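Limus Backup and Recovery
Data protection for enterprise servers, virtual machines and shared file storage

Product Overview

Limus, developed by Promex, is a backup and recovery platform for organizations that run their systems in their own server rooms, in hosted facilities or in a combination of the two. Limus copies data from physical servers, virtual machines, databases and network file shares to one or more storage locations selected by the customer. Administrators set schedules, retention periods and access rights from a single web console.

The platform is offered in two editions. The Standard edition supports up to 80 protected systems under one console. The Enterprise edition has no fixed limit and adds multi-site replication, delegated administration and extended audit logging. Customers may move from Standard to Enterprise at any time without reinstalling agents or repeating the first full backup.

How Limus Works

A small agent is installed on each protected server. The agent reads changed blocks, compresses them and sends them over an encrypted connection to a Limus storage node. Virtual machines may be protected without an agent when the host platform supports snapshots. After the first full copy, all later backups are incremental, and the storage node assembles complete restore points from them on request.

Each storage node checks stored blocks against their recorded checksums on a schedule set by the administrator. Damaged blocks are reported in the console and, where a second node is present, replaced from the replica. Storage nodes may be run on customer hardware that meets the published requirements or ordered as appliances from Promex.

Restores may be carried out at the level of a single file, a database, a volume or a full system. Full systems can be restored to different hardware — a common need when older servers are retired — and Limus supplies the required storage and network drivers from its own library.

Retention and Deletion

Retention rules are attached to policies, and each protected system belongs to one policy. A policy states how many daily, weekly, monthly and yearly restore points are kept. When a restore point passes its retention date, it is placed in a holding area for 20 days. During that period an administrator with the Recovery role may return it to the active store. After the holding period, the blocks used only by that restore point are erased, and an entry is written to the audit log.
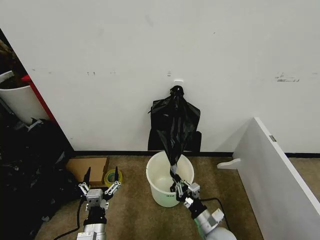 Legal holds take priority over all retention rules in Limus. A restore point placed under hold cannot be erased by a schedule, by an administrator or by the removal of the protected system from the console. Holds are applied and released by users with the Compliance role, and both actions require a written reason. Restore points that are not under hold and have served their purpose are handled by the holding area, much as a black trash bag knotted at the top and hung from a hook on the wall stays within reach until it is taken away. Administrators who require immediate erasure may request it under dual approval, in which two authorized users confirm the action separately.

Security and Access

All data is encrypted in transit and at rest. Encryption keys may be held by Limus or by an external key server under the customer's control. Promex does not keep copies of customer-held keys and cannot restore data for which those keys have been lost.

Console access is based on roles. The supplied roles are Viewer, Operator, Recovery, Compliance and Owner; Enterprise customers may define others. Sign-in can be connected to an existing directory service, and two-step sign-in is required for the Owner and Compliance roles.

System Requirements

Console: 64-bit server operating system, four processor cores, 16 GB of memory
Storage node: eight processor cores, 32 GB of memory, dedicated data volume
Agent: 64-bit operating system, 394 MB of free disk space
Network: TCP port 3876 open between agents and storage nodes
Browser: current version of any major desktop browser

Customer Deployment: Ásgeirsdóttir

Ásgeirsdóttir, a document services company with offices in Biddale, moved to Limus Enterprise in January after a review of its existing tape system. The company now replicates between two storage nodes and tests one full system restore each month.

"Our main requirement was that a restore could be started by the person on duty, using written steps, without a call to a specialist," said Elínborg Hviid, Head of Infrastructure at Ásgeirsdóttir. "The monthly test is now part of our normal work."

Licensing and Support

Limus is licensed per protected system on an annual term. Storage capacity is not metered. Standard support is included with every license and is available during business hours. Enterprise customers receive support at all hours and a named technical contact.

Installation services are led by Oddur Damgaard and the Promex deployment team. A typical engagement covers a review of current backup policies, console and node installation, policy setup and a supervised restore. Administrator training is available on site or online.

For pricing, evaluation licenses or a product demonstration, please contact Sena Baidoo, Enterprise Sales, at the Promex office in Biddale.

Product information last revised 1 December 2021. Specifications are subject to change without notice.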